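Search reports and updates Go

May progress report, Skitis project
By Mireille Hervieu

Dear Andor,

Thank you again for your patience while we got the spring work into some kind of order. I am happy to say that the remote control side of the project is finally moving along the way we all hoped it would when we first wrote to you.

Most of our time this period went into demonstrations in simulation. Kagiso and Xolani take turns at the hand controllers, steering the simulated gripper through the plant-handling task from start to finish, and we now have 1,392 recorded runs. Of these, about 600 have been checked and labeled. Checking is slower than driving, I'm afraid, and I had underestimated it in the plan I sent you.

The houseplant tasks have taught us the most. Leaves hide the stem from the wrist view, and the operators had to learn to come in low, with one finger on each side, before closing. Xolani (who is very patient) rewrote the operator notes 3 times, and new people now settle in much faster.
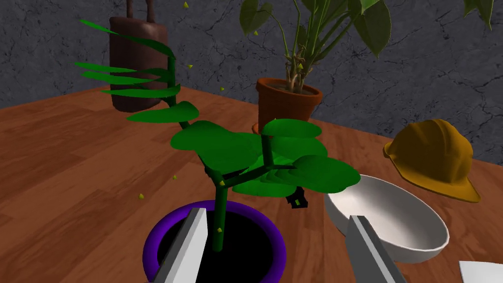
We also changed how the controllers handle small wrist turns, which used to feel jumpy, and Kagiso tells me his arm is a good deal less tired by lunch. Asger would like two more weeks on labeling before we train on the full set, and I think he is right to ask. The budget is on track apart from the spare controller, which I'd love to talk over when you call.

With warm thanks from all of us,
Mireille

Contact | © Skitis | Back to top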